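Workshop notebook, Performance Analysis Room
Entry: Aug 4, 2022
Entered by: P. Condori

Shot-release work, pre-season block

The purpose of this entry is to record the state of the catch-and-shoot protocol before the squad returns to full court sessions. Colleagues who were not present should read it together with the entries on defensive slides and court load.

The protocol was run with the second unit on the north basket. Each player took 60 attempts from the left corner and the left wing, all off a pass from the same feeder. The Dosik timing software was used throughout. Release time is measured from first contact with the ball to the last frame in which the fingertips touch it. Attempts on which the pass was fumbled were excluded and are marked F on the paper sheet.

Median release for the group in the corner was 800 milliseconds. On the wing it was 900. The difference is larger than expected and I would not put it down to the shooters alone. The feeder was standing a step deeper for the wing series, and several passes arrived below the waist. The wing series should be repeated with the feeder's spot taped to the floor.

Ezekiel Oyelaran reviewed the footage independently and agrees with the corner figures. He disagrees with my coding of the wing on almost 23 attempts, chiefly where the player re-gripped the ball before lifting. My practice has been to count the re-grip as part of the release. His is to note it separately. Both columns have been kept in the sheet until a rule is settled. Whoever codes next should fill in both.

Footwork. The hop was quicker than the one-two step for most of the guards and slower for the forwards. No instruction should be given to players on this basis yet. The coaching staff have asked that we not discuss individual release times on the floor, and that request stands.

Ball pressure. The Lanance balls were checked before the session and two were set aside as under-inflated. They are in the lower cupboard with yellow tape on them and are not to go back on the rack. The needle on the small pump is bent. A replacement has been requested.

Renaud backboard sensor: dropped its connection twice during the wing series. Restarting the receiver restored it on both occasions. The gap in the data falls between the third and fourth shooters. Ezekiel has the raw log.

Fatigue. I had intended to compare the first and last ten attempts for each player. The rest interval was not held consistently, as the centre court was needed for the junior clinic and we were asked to finish early. The comparison has been left out of the summary sent to Etlow.

To do
Tape feeder position, both spots.
Settle the re-grip rule with Ezekiel before any further coding.
Repeat the wing series, same players, same order.
Ask whether the game-speed version, with a closing defender, can wait until November. My preference is that it should. The stationary figures are not yet sound enough to compare against.

Later, same day: the corner sheet has been re-totalled and one transposed entry corrected. The median is unchanged.

Recent entries
Defensive slide drill: lane width and timing
Free throw routine, notes on pre-shot dribbles
Court load and ankle soreness, guards
Calibrating the overhead cameras
Rebound positioning, weak side

Contact the Performance Analysis Room | © 2022 Performance Analysis Room | Back to top

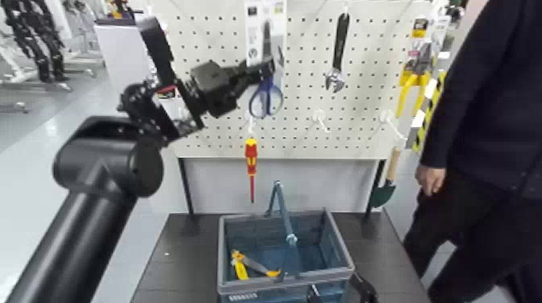

Photo: Ezekiel Oyelaran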